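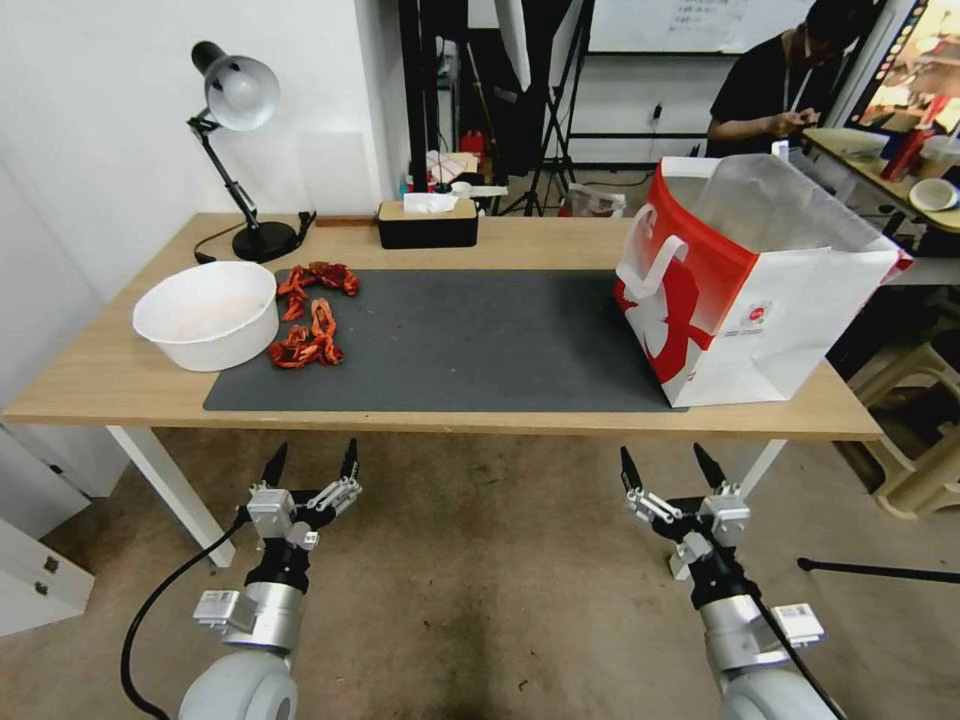

Chapter 26: Clearing the Table

Filed under: Home Skills > Kitchen & Dining > After the Meal
Search this book Enter a word or topic Go

I used to be a terrible clearer. I'd pick up one thing, carry it to the kitchen, get distracted by the fridge, and come back to a table that looked the same as when I'd left it. So this chapter is the one I wish somebody had handed me when I moved into my first apartment (along with a decent sponge!).

We're going to work with a small table, a dark mat, a big round white bowl and a large paper shopping bag with rope handles and a plastic liner. Add two red-orange heaps sitting right on the mat and you've got a nice little job to practice on. It's the sort of spread I run into all the time, where the food, the dishes and the stuff that lives on the table have all drifted together.

Start by deciding what's staying. The desk lamp stays and so does the tissue box, and I like having both at the back where my sleeves don't catch them. Everything else gets a destination before I touch it — bowl to the sink, leftovers to the fridge, scraps to the bag. I say it out loud sometimes. You'll feel silly, but do it anyway. 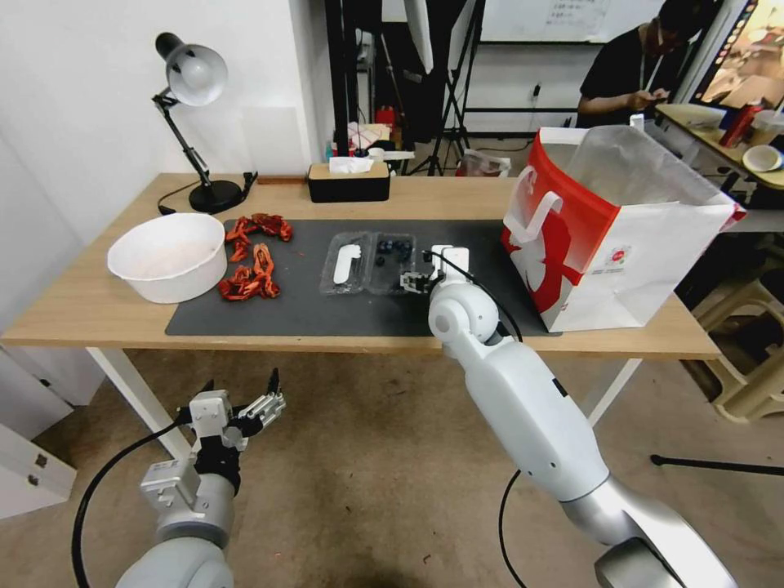
26.1 Trays, Lids and the Last Few Berries

A clear plastic tray with two compartments is handy while you're eating and a bit of a nuisance afterward. There are blueberries in the right side of ours and a piece of white plastic in the left, and those two things shouldn't travel together. Take the plastic out first. Then look the berries over, tip the good ones into a small container with a lid, and put them in the fridge while you're thinking of it. I've lost plenty of fruit to "I'll do it in a minute."

Once the tray is bare, check the bottom for a recycling mark and look up what your town accepts. Mine changed its list in August and I went on sorting the old way for weeks.

Loose bits are next. I sweep them toward the middle of the mat with a folded paper towel, working in from the edges, and lift the whole lot into the bag. Wipe the mat after that, and the wood around it last.

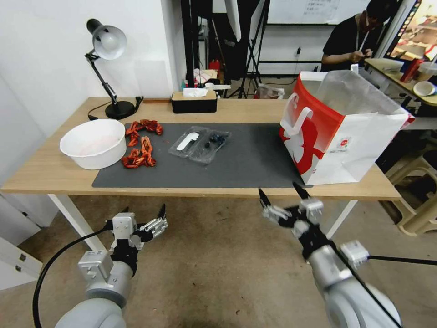
Should the bowl be washed before or after the mat is wiped?

Wash it after. Set it in the sink with some warm water and a drop of soap, wipe down the mat while it soaks, and then come back to scrub it.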